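Clukstead Hall refurbishment and clothing exchange
Progress report to the Rathnayake Fund
October 11, 2023
Prepared by Nilmini Siddiqui

Dear all,

Thank you so much for your patience in waiting for this one. I had meant to send it before the end of the summer, but the electrician's second visit kept moving and I wanted to be able to tell you properly how the main room has come on.

You will remember that when we took on the lease at Brirkgate the hall had been shut for two winters, and it felt like it. The first part of your grant went on getting the place light, clean and safe to be in, and I am very glad to say that nearly all of that work is behind us. The ceiling has had its two coats of white (the ribs took an age, as every one of them had to be done with a small brush, and the beams were nearly as bad). The old light fittings were checked one by one and the tired tubes replaced. We kept the round metal pendant as well, partly out of fondness. Several of our older visitors remember it from dances here and would never have forgiven us!

The glass doors were the biggest single worry in my last report. They had been sticking badly and the draught along the floor was dreadful. The joiner has rehung them and fitted new seals, and the bill came to 379 pounds against the 500 we had put aside, so I would like to ask whether the difference of 121 pounds might go towards heating instead. More on that further down.

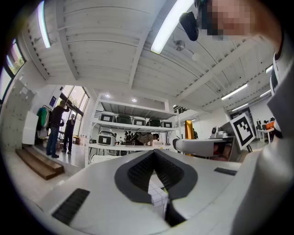
The clothing exchange itself has been running since the spring and has grown faster than we planned for. We have now had 1,000 garments through our hands, which I can hardly believe when I think of the three carrier bags we started with. Coats and jackets go quickest, children's shoes are always short, and we have more men's shirts than we know what to do with. We bought our rails secondhand from Senora when they closed their shop in town, and they have been very good to us, though one of them needs a new wheel and I keep forgetting to order it.

We did have a long talk about where the rails should live. At first they were all at the back, which was tidy but meant people had to cross the whole room to look through them, and the shyer ones didn't. Having clothes close to the doors has made a real difference. People stop for a look on their way in, and quite often they stay for a cup of tea and a chat afterwards. It does mean a bit of shuffling about whenever the platform is wanted for a talk or for the choir, but we are getting quicker at it.

The wooden steps up to the platform are sound, and the only thing left to do there is a handrail. I have one quote and am waiting on another. I'd also like better signs outside, as two people last month told me they had walked past us twice.

Now, heating. The room is lovely on a bright day with the light coming in and the trees outside, but it is a big space and it cools down quickly once the sun has gone. We would like to buy two more heaters and some lined curtains before December. With the saving from the doors and a further 100 pounds from our own coffee mornings we would be most of the way there, and I would be grateful for your thoughts when you have a moment.

Do come and see us if you are passing. The kettle is generally on.

With warmest thanks,
Nilmini Siddiqui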